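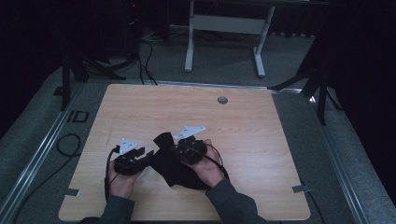

# Vokimen 在 Sidham 开设旧袜与小件针织品回收修补服务，首批设 16 个收集点

**Sidham，2025年2月6日**——针织品企业 Vokimen 今日宣布，与 Skilldale 社区学习中心及纱线厂 Strebel 合作，在 Sidham 全镇推出旧袜与小件针织品回收修补服务。居民可将穿旧、破损或落单的袜子交到镇内任一收集点，由工作人员分拣后修补、转赠或送往拆解。服务即日起开放，对居民免费。

袜子是家庭中更换最频繁的衣物之一，也是旧衣回收中最常被退回的一类。多数旧衣箱只接收可以直接再穿的衣物，破洞的、单只的袜子通常与生活垃圾一起处理。Vokimen 去年在 Sidham 做过一次小规模试收，共收到袜子及小件针织品 2000 件，其中 62% 经清洗和简单修补后可以继续使用。公司据此决定把试收改为常设服务。

“试收之前，我们估计大部分东西只能拆掉做填充料，”Vokimen 产品与售后负责人 Fatos Stojanović 表示，“分拣完才看清楚，很多袜子只是脚跟磨薄，或者袜口松了，补一下还能穿很久。单只的数量也比预想的多，而黑色、灰色的单只袜很容易找到相近的配成一双。”

## 收什么，不收什么

服务接收以下物品，品牌不限：

- 短袜、中筒袜、长筒袜，成双或单只均可；
- 针织手套、护腕、围脖、婴幼儿针织帽；
- 尺寸不超过一条普通毛巾的针织布片，包括裁剪余料。

以下物品暂不接收：

- 丝袜、连裤袜及医用弹力袜；
- 沾有油漆、机油或胶水的物品；
- 鞋垫、拖鞋及带硬底的地板袜；
- 仍然潮湿的物品。

交送前请洗净并完全晾干。成双的袜子请翻到正面，用橡皮筋或细绳松松扎在一起，不要卷成球状，卷紧的袜口长时间受力会变形。单只袜不必配对，直接放入袋中即可。收集点备有纸袋，居民也可以自带。

## 分拣与修补流程

各收集点的物品每周统一运往 Skilldale 社区学习中心的针织工作间。工作间设在中心一楼，原为缝纫教室，目前保留了原有的课程安排，分拣在没有课的时段进行。

物品到达后先按纤维成分分为棉、羊毛和混纺三类。标签缺失的，由工作人员凭手感和燃线测试判断。随后逐件撑开检查脚尖、脚跟和袜口，分别归入“可直接使用”“可修补”和“拆解”三个筐。黑色物品要求在自然光或白光灯下检查，深色罗纹里的细小脱线在暖光下很难看清。

修补以三种针法为主。脚跟和脚尖的小洞采用平织补法，先沿洞口外圈缝一道定位线，再拉经线、穿纬线；罗纹袜口的断线用钩针逐针挑回，再在反面固定；面积较大的磨损则在内侧加一层薄针织片。所有修补使用 Strebel 提供的库存纱线，颜色以原色为准，不刻意追求完全看不出痕迹。

“学员最容易犯的毛病是把线拉得太紧，”Skilldale 社区学习中心针织课程负责人 Dace Adomaitis 介绍，“补的时候看着很平整，穿上脚就会勒出一道硬棱。我们要求每补完一只都横向拉一拉，补过的地方要能跟着周围一起伸开。罗纹的地方更要留余量，它本来就是靠伸缩来贴合脚踝的。” 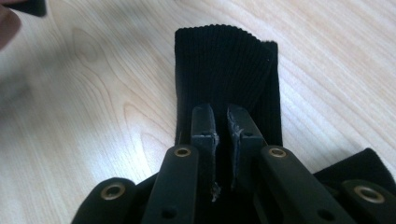

*浅色木桌面上的一只黑色罗纹袜。*

修补完成的袜子经过第二次清洗，按尺码重新配对，并在袜口内侧缝一小段白线作为标记。配对时只要求颜色、长度和厚度接近，不要求花纹一致。

## 物品去向

可直接使用及修补完成的袜子有两个去向。一部分放在 Skilldale 社区学习中心门厅的取用架上，Sidham 居民可以自取，不登记，也不要求以物换物。另一部分按需求单提供给镇内的临时住所、幼儿园和护理院，由接收方提前一周提交所需尺码。

无法修补的物品送往 Strebel 拆解。纯羊毛和羊毛含量较高的混纺针织品将重新开松，与新纤维混合纺成中粗纱，供学习中心课程使用。棉质及其他混纺物品切碎后用作坐垫和隔音垫的填充料。Strebel 表示，目前的设备尚不能处理氨纶含量较高的袜口，这部分会在送厂前剪下单独存放，等待合适的处理办法。

Vokimen 不销售回收所得的物品，也不会将拆解后的纤维用于本公司在售产品。

## 修补课程同步开放

与回收服务配套，Skilldale 社区学习中心将开设袜子与小件针织品修补课程，本期共提供 108 个名额。课程分为基础班和罗纹专项班。基础班教授平织补法和脚跟加固，适合没有拿过织补针的学员；罗纹专项班以袜口、袖口为主，报名者需要会起针和收针。

每班上课四次，每次两小时，分设白天班和晚间班。学员请自带两到三只需要修补的袜子，浅色的更便于初学者看清线圈走向，深色的可以留到后两次课使用。织补蘑菇、钝头针和纱线由中心提供。惯用左手的学员请在报名时注明，以便安排座位。

课程材料费由 Vokimen 承担。报名在学习中心服务台办理，名额按报名先后分配，满额后列入候补名单。完成基础班的学员可以选择加入工作间的修补小组，参加与否不影响结业。

## 收集点位置与开放时间

首批 16 个收集点设在 Sidham 的图书馆、镇公所、各小学门厅、洗衣店以及 Vokimen 门店内，收集箱为灰色，正面印有袜子图样。设在学校的收集点仅在上课日开放，其余收集点随所在场所的营业时间开放。请不要在关门后将袋子放在门外。

行动不便的居民可以致电学习中心预约上门收取，每户每月一次，每次不少于五件。

合作三方计划在5月公布首期收集情况，内容包括各类物品的件数、修补率和拆解量，并据此决定是否增设收集点。居民对收集点位置的建议可以写在收集箱旁的留言本上，由每周的收运人员带回。

“增设的位置要看居民实际从哪里过来，”Fatos Stojanović 说，“试收的时候，洗衣店那个箱子最先装满，我们原本差点没有放。”

## 关于合作方

**Vokimen** 生产和销售袜类及家用针织品，在 Sidham 设有门店和售后服务部。

**Skilldale 社区学习中心** 面向 Sidham 及周边居民开设手工、语言和家政类短期课程。

**Strebel** 为纱线生产企业，主要产品为羊毛及羊毛混纺手编纱。

## 媒体联络

采访回收服务相关事宜，请联系 Vokimen 产品与售后部 Fatos Stojanović；采访修补课程或参观针织工作间，请联系 Skilldale 社区学习中心 Dace Adomaitis。参观须提前两个工作日预约，上课时段拍摄须征得在场学员同意。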